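Lab 6: Picking Up Soft Packages with the Wrist Camera

This lab assumes you have finished the gripper calibration in Lab 5 and that your team's arm homes without errors. If it does not, see Tumaini Were before going further. Last updated 10 March 2018.

What you need

Team laptop with the Kioko control program installed
Wrist camera, already mounted and focused
One gift-wrapped package from the Cleltetti bin
Your lab notebook

1. Start the program and load the profile

Open Kioko and choose the profile named soft_pick. Do not use rigid_pick from last month. It closes the fingers at full force and will tear the wrapping.

Check that the grip force limit reads 51 percent. If it shows 100, the profile did not load. Close the program and open it again.

2. Set the approach

The package should be gripped by its loose wrapping, next to the tie. Wrapping folds under load, so the finger gap when closed tells you very little about whether you have a grip. Use the motor current reading instead.

Set the approach speed to slow. Set the stop threshold to 430 on the current scale. Teams that set it lower in August had the fingers stop on the first crease of the wrapping.

3. Close in two stages

Close until the current first rises, then pause for 2 seconds. The wrapping settles during the pause and the reading drops. Close again until the threshold is reached.

Watch the ribbon. A loose loop caught between the fingers is acceptable. A loop caught behind a finger is not -- stop the arm, open the gripper by hand control, and start this step over.

4. Check the camera view

Before lifting, save one picture from the wrist camera. Both fingertips must be visible along with the part of the package they hold. The picture will not be upright, because the camera turns with the wrist. Leave it that way. The grading script expects the raw file.

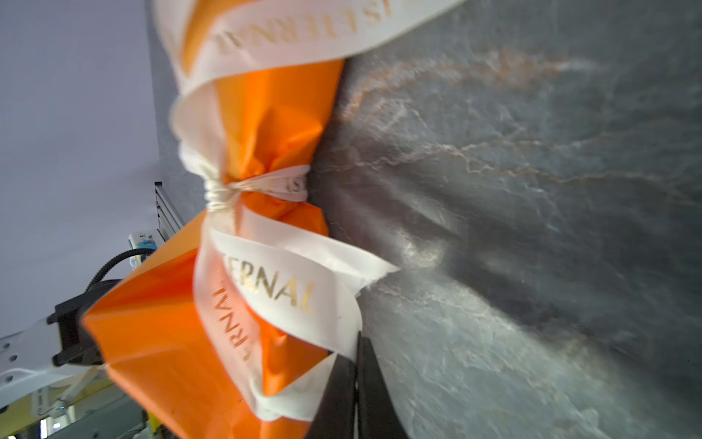 Wrist camera view with the fingers closed on the wrapping and ribbon, package against the marble.

5. Lift and record

Raise the arm slowly and hold. Write down the current at the start and end of the hold. A steady fall means the wrapping is slipping, and the run counts as a miss even if the package stays in the gripper.

Repeat until you have 6 recorded runs, misses included. Name the files with your team name and run number, then copy them to the Nukby folder. Upendo Mfaume collects the notebooks at the end of the session.

Common errors

"No contact": the approach height is wrong. Redo step 2.
"Over current": the fingers have met the surface. Raise the approach height slightly and try again.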